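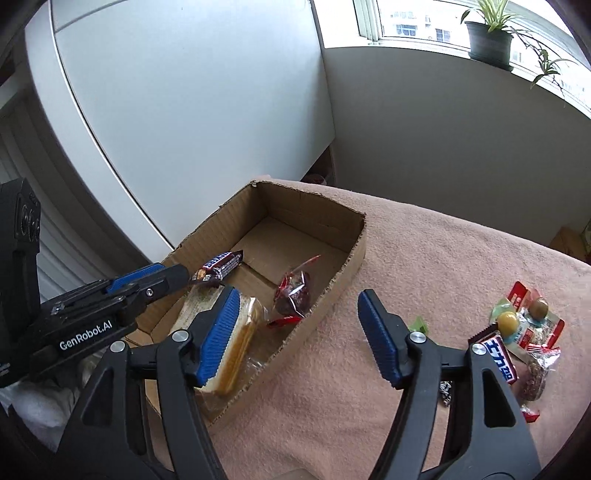

Mixed boxes and the packing room: a record of the changes so far

I have been responsible for the packing room at Flasance for several years, and readers of this blog have asked on a number of occasions how the move towards automated packing is affecting the staff. I set out my own view of the matter below. It does not represent the position of the company.

The product concerned is the mixed snack box. A customer chooses from a list, and we place the items in a cardboard box by hand. In February we sent out 3826 of them. A box may hold a Snickers bar, a wrapped pastry and a clear bag of something dried, and each of these must be picked up in a different manner. Bars are simple. Soft bags slide and fold, and sweets on sticks have a habit of catching on whatever lies beside them. For this reason the mixed box was left out when Barkamon installed the line for single-item orders, and it remained the part of the work that everyone assumed would stay with people.

That assumption no longer holds in full. Part of each shift is now given to what the rota calls demonstration work. A member of staff packs with hand-held grippers, one to each hand, with black fingers and ribbed blue pads, and the movements are recorded so that a machine may in time be taught to do the same. The snacks are set out beside the open box and go in one at a time. It is slower than using one's fingers, and for the first few shifts it was a good deal slower.

What has changed for staff

There are 14 people on the packing team. All were offered the demonstration work and none was required to accept it. The hourly rate is the same as for ordinary packing, a point on which I had some disagreement with the management. My view was, and remains, that a person who is teaching a task should be paid more than a person who is performing it. The matter is to be looked at again when the rota is next revised.

Ha-neul Seok was the first to put her name down and has since become the person to whom the others turn. It was she who noticed that most of us were reaching for the sweets straight from above and pushing them into the cloth. She brings the pads in low from either side. She has also asked that foil-wrapped sweets be counted as a separate kind of item on the record sheet, and this has been done.

The hands and wrists tire in a different place. Several colleagues reported an ache at the base of the thumb, and we have therefore limited each session to two hours, with a return to ordinary packing afterwards. I would advise any other workplace considering such an arrangement to fix the limit before the work starts. We did it after the complaints.

Targets have been removed for the demonstration table. This was resisted at first, but a packer who is hurrying will drop things, and the recording is then of little use to anyone.

What has not changed

The checking of orders, the sealing of boxes and the handling of returns are done exactly as before. The supplier, Pivow, has said that it does not expect a machine to take over the mixed box this year. I have asked for that statement in writing and have not yet received it.

I have also been asked, more than once and usually at the kettle, whether we are training our own replacements. I do not think it right to give a comfortable answer. Some of the packing will go. The company has undertaken that no contract will be ended during the trial, which runs for 19 weeks, and that those who took part will be considered first for the posts of line supervisor and recording checker. The number of such posts has not been stated. I have told the team as much, in those words - and I have told the management that I have done so.

Colleagues who wish to see the record sheets may find them in the blue folder by the rota board. Comments from readers in similar workplaces are welcome, particularly on rates of pay and on the length of sessions.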